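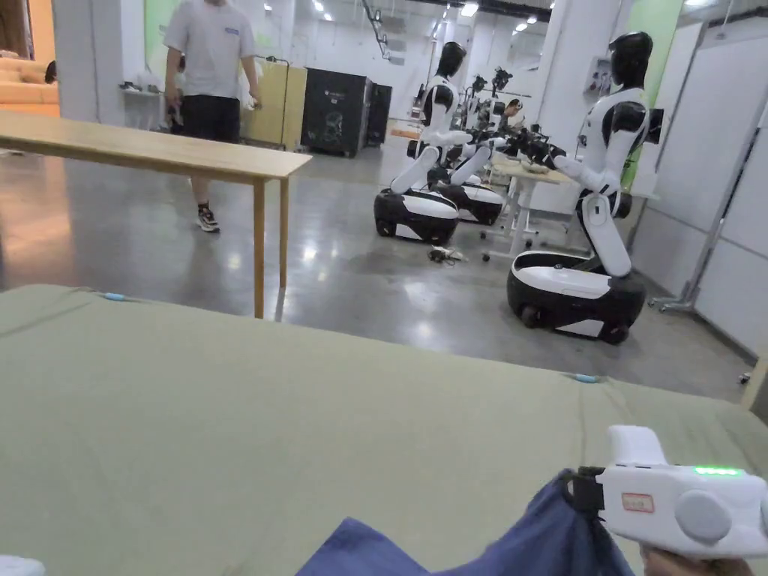

Ticket 381 -- Moltlow air sensor stuck at 77
Opened by Kerstin Lindemann

Hi all, me again! The sensor over the bike racks has read 77 for particles since early this morning, and it won't budge. The one across the street goes up and down with the traffic like it should. I unplugged ours, gave it a minute, plugged it back in -- same number. The fan is running, I can hear it.

Reply from Kamil Šťastný, Vondton support
Hi Kerstin, can you check the firmware version and tell me if the clock on the status page is right?

Kerstin Lindemann
Firmware is 6. The clock is way off, it's stuck at 4:10 am! So I guess the page is just showing me the last thing it saved?

Kamil Šťastný
Yes, looks like the upload queue jammed. Clear it under Storage, then restart from the menu. Please don't pull the plug this time.

Kerstin Lindemann
Done! There were 200 readings sitting in there, oops. Clock is right now and it's moving again, 31 then 34. Can you leave this open until tomorrow, just in case?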